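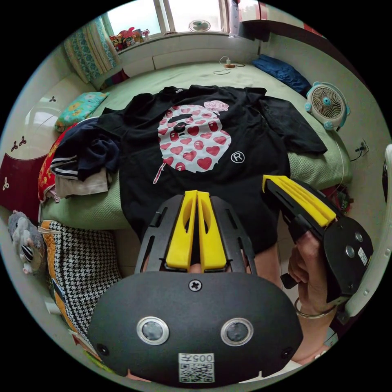
広げた黒いTシャツと手持ち式グリッパー。指の部分は黄色い。

衣類たたみ作業の自動化

衣類たたみ作業の自動化（いるいたたみさぎょうのじどうか）とは、洗濯を終えた衣類を広げ、向きをそろえ、折りたたむまでの工程を機械に受け持たせる取り組みの総称である。本項では、クリーニング業のダスデル（Dasudel）がペムルラ（Pemulura）工場に導入した仕上げライン「グルクム（Grurkum）」を中心に、現場の仕事の変化について述べる。

目次
1 概要
2 布を扱う難しさ
3 グルクムの構成
4 教示作業
5 職場への影響
6 課題
7 用語
8 関連項目

概要

業務用クリーニングの工程のうち、洗いと乾燥は早くから機械化が進み、シーツやタオルのような四角い布には専用の折り機も普及している。ところが家庭から預かる私服の仕上げは、長いあいだ手作業のまま残されてきた。Tシャツ、上着、子ども服が同じ袋に入って届き、大きさも厚みも一点ごとに違うためである。

グルクムはこの工程に二本腕のロボットを持ち込んだもので、2022年1月12日にペムルラ工場で稼働を始めた。設計と据え付けは搬送機器メーカーのハリロヴィッチ（Halilović）が担当した。初期に扱えたのは半袖のTシャツだけだったが、同年7月には長袖と薄手のズボンが加わっている。1枚の黒いTシャツが腕の間でするりと持ち上がり、四角くなって台に戻る様子は見ていて飽きず、工場見学でもここで足を止める人がとりわけ多い。

布を扱う難しさ

箱や瓶はつかんでも形が変わらない。布はつかんだ瞬間に垂れ、重なり、裏返る。人は指先で生地の端を探り、二枚重なっていれば親指をずらして一枚だけを取るが、この何気ない動作をロボットに移すのは容易でない。布の研究が面白いのはまさにこの部分で、同じTシャツを同じ場所に落としても、二度と同じしわにはならない。

色や柄も関係する。黒い生地はしわの陰影が映像に出にくく、襟ぐりと袖口の見分けに手間取る。胸に大きなプリントがあるシャツでは、絵の輪郭が布の端と取り違えられることがあった。一方で、プリントは前後を見分ける手がかりにもなる。ペムルラ工場では、柄の大きいシャツは柄を上にして広げるという決まりを設けている。

厚手の上着はさらに扱いにくい。袖口にゴムの入ったものは引くと縮み、腹の部分がふくらんで折り線が逃げる。

グルクムの構成

ラインは投入台、展開台、たたみ台、検品棚の四つからなる。

投入台では、人が袋を開け、ロボットに回す衣類と手仕上げに回す衣類を分ける。ボタンの多いもの、飾りのついたもの、編み地の粗いものは手仕上げになる。

展開台では、二本の腕が襟と裾を探し、衣類を平らに広げる。時間の大半はこの段階に費やされる。広げ終わればたたみ台での折りは早く、袖を内側へ倒し、身頃を縦に合わせ、裾を襟に寄せる。検品棚では再び人が受け取り、しみの残り、糸のほつれ、たたみの崩れを見る。

腕の先には二本の指が向き合うグリッパーが付く。指先の材質は工場ごとに調整するもので、ペムルラ工場では開業前の試験を経て、薄い綿をつまんでも跡が残りにくい柔らかめのものに落ち着いた。

教示作業

グルクムの動作は、人がたたむときの動きを手本にしている。手本を示す仕事を現場では「教示」と呼ぶ。担当者は左右の手に一つずつ手持ち式のグリッパーを持ち、引き金で指を開閉しながら、広げる、折る、重ねるといった動作を行う。素手なら数秒で済む折りも、二本の指だけでこなすとなると勝手が違い、はじめのうちは誰でも袖を取り落とす。

稼働までに集められた手本は2,008回分にのぼる。手本の場所は作業台だけに限られず、寝台や床、畳の上でも行われた。台の高さ、敷いてある布の模様、窓からの光が変わっても同じように折れることを目指したためで、周囲に物が置かれた場所での手本も多く含まれている。

教示に加わったのは仕上げ係の従業員である。ここがこの導入の特に興味深い点で、長年の手の癖がそのままラインの動きに表れた。襟元を軽く振ってから置く動作は仕上げ係のあいだで受け継がれてきたもので、グルクムもやはり襟を振る。工場の人々はこの動きをすぐに見分け、どの班の振り方かまで言い当てるという。

職場への影響

導入前の仕上げ室には26人が在籍し、大半が一日を通して立ったままたたみ続けていた。手首と肩の痛みを訴える者が多く、夏の繁忙期には別の部署から応援を呼ぶのが常だった。

稼働後は仕事の割り振りが変わった。Tシャツの多くがラインに回り、仕上げ係は投入、検品、手仕上げ、教示の四つを交代で受け持つ。交代は一日に数回あり、同じ姿勢が続く時間が短くなった。座ってできる検品は特に歓迎され、膝を痛めて配置換えを考えていた従業員が仕上げ室に残った例もある。

手仕上げの腕前も、以前より目に見える形で評価されるようになった。教示を担当できる者には手当がつき、その資格を得るには社内の実技を通る必要がある。課題は10種類の衣類をグリッパーだけでたたむというもので、練習用の古着を前に、昼休みにも袖の折り方を教え合う姿が見られる。初回の実技には、機械は苦手だと話していた古参の従業員も何人か挑み、合格している。

戸惑いもあった。たたみの速さに誇りを持っていた者にとって、自分より遅い機械に衣類を渡すのは気の進まないことだった。実際、1枚ごとの速さでは熟練者が今も上回る。ラインの強みは休まず続けられるところにあり、安定した日には8時間で約288枚をたたむ。稼働当初はこの数字が掲示板に張り出されていたが、従業員の枚数と並べて見られることを嫌う声が上がり、ほどなく外された。

賃金と人数については、導入前に会社と従業員側の間で取り決めが結ばれ、ラインの稼働を理由とする人員の削減は行わないこととされた。ただし退職者の補充をどうするかは取り決めに書かれておらず、その後の話し合いに持ち越された。

課題

裏返しのまま届いた衣類は、今も人が直して投入する。腕が裏返しを見分けることはできても、袖の奥まで指を差し入れて引き出す動作は安定しない。静電気で二枚が張り付いた場合や、ポケットに物が残っていた場合にもラインは止まる。

停止時の対応も仕上げ係の仕事になった。赤い表示灯がつくと近くの者が駆け寄り、布を外して再開の操作をする。手仕上げの途中で呼ばれると集中が切れるという不満があり、時間帯ごとに当番を決める方式に改められた。当番は首から笛を下げることになっていたが、笛のほうはあまり使われていない。

教示の記録の扱いも論点の一つである。家庭に近い場所で手本を示すと、周囲の持ち物まで映像に入ることがあるため、担当者には記録を使う前に内容を確かめ、削除を求める権利が認められている。

用語

展開　丸まった衣類を平らに広げること。
教示　人の動作を手本として記録すること。
手仕上げ　ラインを通さず、初めから終わりまで人がたたむこと。
戻り　検品で崩れが見つかり、投入台へ返される衣類。ペムルラ工場では「里帰り」とも呼ばれる。

関連項目

クリーニング業
産業用ロボット
模倣学習
エンドエフェクタ
作業姿勢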